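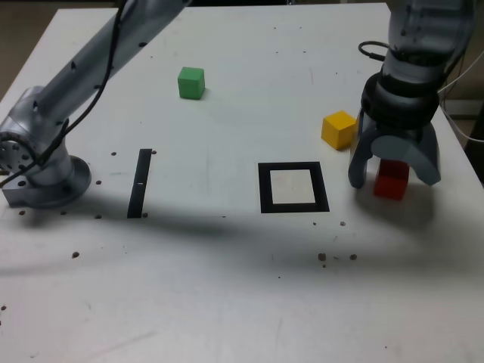

5 min read

Setting Up a White Table for Cube Work

By Firdevs Erdem
Kukstead Workshop Notes, October

A white top and a few colored cubes are enough for a lot of placing, sorting and stacking work. Setting the table up properly takes most of a morning the first time. After that it's a few minutes at the start of the day.

These steps are for a table that already has a history. If yours is new, skip to the part about the square.

What you need

A white tabletop with a dull finish
Three cubes the same size, in three colors
A square marker with a black border and a white middle
Dish soap, two cloths, a plastic scraper
White filler and fine sandpaper
A pencil, a steel ruler and a carpenter's square
Low-tack tape
A lamp you can move

Clean the top

Take off everything that isn't bolted down. Loose cables that cross the top should be lifted and held out of the way with tape while you work. Don't unplug anything you don't have to.

Wipe the whole surface with warm water and a little dish soap, then go over it again with a clean damp cloth. Soap film leaves streaks that only show up when the lamp is low. Old tape glue comes off with the plastic scraper if you keep it nearly flat. For the last of it use rubbing alcohol on a cloth, and try a corner first, as some painted tops go soft under it. Ours at Plosgate Street did and there's still a gray patch the size of a coin.

Get along the edges of any plates or fixtures. Dust packs in there and then drifts back out over the white.

Decide about the holes

A work table collects holes. Ours has them in several places, along with dark spots that look like holes until you get close. Run a fingertip over each one. If it's a spot, scrub it. If it's a hole, decide whether you'll want it again.

Holes you'll use again stay open. Vacuum them out and leave them alone. A hole that has filled up with grit will fight you when you put a bolt back in.

Holes you're finished with can be filled. Press the filler in with a flat blade so it stands a little above the surface, let it dry overnight, and sand it level. Two thin fills are better than one thick one, which shrinks and leaves a dimple. Touch up with matte white paint on a small sponge. A brush leaves ridges.

I leave more holes open than I used to. A cube sits flat over a small hole without any trouble. What does cause trouble is a raised rim. Cut the rim down with a countersink turned by hand, one or two turns, and stop.

Pick the cubes

Same size matters more than exact size. Put the three side by side on the table and lay the ruler across their tops. If the ruler rocks, one of them is off. Then turn each cube onto another face and check again, because a cube can be right in one direction and wrong in another.

We use red, yellow and green. They are easy to tell apart under most lamps, and easy to say out loud when two people are working at the table. Yellow is the one to watch. Its top face goes very bright under a strong light and begins to look pale against a white table. If that bothers you, lower the lamp's brightness before you go looking for a darker yellow.

If you paint your own, sand the edges just enough to take off the sharpness. Do one face, let it dry, turn it, do the next. Setting a half-dry cube down on a white table is how a white table gets its first green mark. Stand them on pin heads if you're in a hurry.

We bought a spare set from Kocabaş, the craft supplier, and the green didn't match the old green. Buy all you expect to need in one order.

Place the square

The square marker gives you a fixed place to measure from. It should have a plain black border and a white middle, and it must lie completely flat. A curled corner throws a thin shadow that makes the border look thicker on one side.

1. Find the middle of the part of the table you'll be using. This may be well off the middle of the table itself.

2. Draw one light pencil line parallel to the front edge, and a second line across it with the carpenter's square.

3. Set the marker down with its sides along the lines. Look at it from straight above before you fix it.

4. Fix it with thin double-sided tape under all four corners and one strip through the middle. Press from the middle outward.

5. Erase the pencil lines, except for a short tick at each side. If the marker ever has to come up, the ticks tell you where it goes back.

Don't use shiny tape over the top of the marker. It reflects the lamp.

Set the light

Cubes on a white table always throw some shadow. A single small shadow to one side is fine and helps you judge where the cube meets the table. Two or three crossed shadows are confusing, and they come from having too many lamps on.

Turn everything off except the room light. Look at the table from where you'll be standing. Then bring in one lamp, high up, and move it until each cube has one shadow. Larger things reaching over the table will lay a wide soft shadow across it. Moving the lamp farther away softens it more, and hanging a sheet of white paper in front of the lamp softens it again. You won't get rid of it completely.

Mark the floor under the lamp stand with tape once you like it.

Lay out the cubes

Start with the cubes apart. Leave at least one cube's width between any two, more if you have the room, and keep them off the marker. Put one out by itself toward the far side so there's always a long reach as well as the short ones.

They don't have to be square to the table. A cube that has been turned a little is a better start for most exercises than three in a neat row. Change the positions each round and write down where they were, measured from the nearest side of the marker to the nearest corner of the cube. Use the same units every time.

For stacking, pick the bottom color first and keep it for the whole round.

At the end of the day

Wipe the top with a dry cloth. Wipe the cubes too, particularly the faces that get handled most. Check the corners of the marker with a fingertip and press down any that have lifted. Cubes go back in the box with the lid on, out of the sun, or the red will fade before the other two.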